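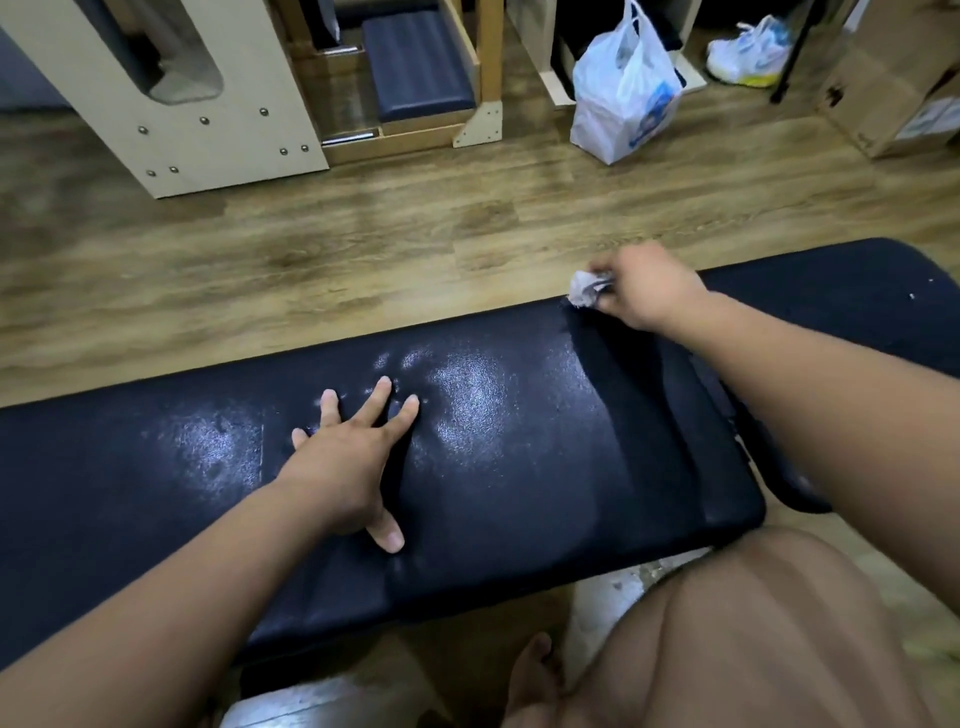 About Sterolstead

Sterolstead sets up and services one kind of machine: the Drosix massage arm, a robot arm that works over a padded bench. Alcides Giraldo and Rosaura Correa started the shop in Gilham in April 2017. We now look after 137 cells in clinics and gyms.

A new cell takes us 6 hours to set up. We bolt down the base, level the bench and teach the arm its height over the pad. Wilmer Henao handles repairs -- mostly joint brakes and cable sleeves.

Bench care is part of every service visit. The vinyl gets wiped end to end with a soft tissue, the seams are checked by hand, and the arm stays powered off until the pad is dry. Oil left on the pad throws off the height check.

Spare pads ship from Gilham. Service calls: extension 28.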